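Opinion Essays Letters Archive Contact
Opinion > Home Life > Clearing Out

Against the bare table

Remedios Layug wants us all to live with a clear table. Her column in the Dagdag newsletter last October promised that one object on a plain white top would settle the mind. One object! I have 400 in a single drawer, and my mind is no worse than hers.

I tried it anyway. I bought the Iltton organizer, gave away two boxes of odds and ends, and wiped the table down every night. What I got was a table that showed every smudge. I also got a strong urge to pick up whatever had been left in the middle of it, which is hardly calm.
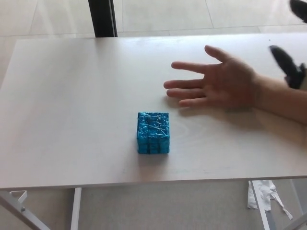
My neighbor Teodoro Samonte says I gave up too soon. Maybe so. But his mail has to go somewhere, and I have seen his bed -- the spare one, piled to the headboard. Clear tables are paid for in other rooms. I would like the column to say which rooms, and to show them to us before it tells another reader to throw out a fruit bowl.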